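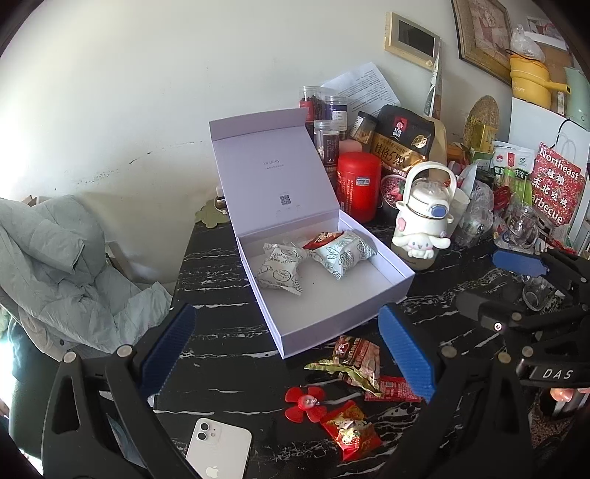 Ellska opens gift box packing line

May 3, 2022

Ellska has started packing snack gift boxes at its Kunura site, with a first order of 3000 units for the retailer Dutance. By the end of the opening run 2872 had been passed for dispatch.

The box is a lavender design with a hinged lid, supplied flat by Ansari and folded on site. Snack packets are laid in the tray by hand, the larger ones first, and the lid is closed once the contents have been checked against the order sheet.

Packing manager Mingxuan Deng said most rejected boxes had creased lids. "The fold along the top edge has to be made before the tray is filled," he said. The remaining units are due to be packed later in May.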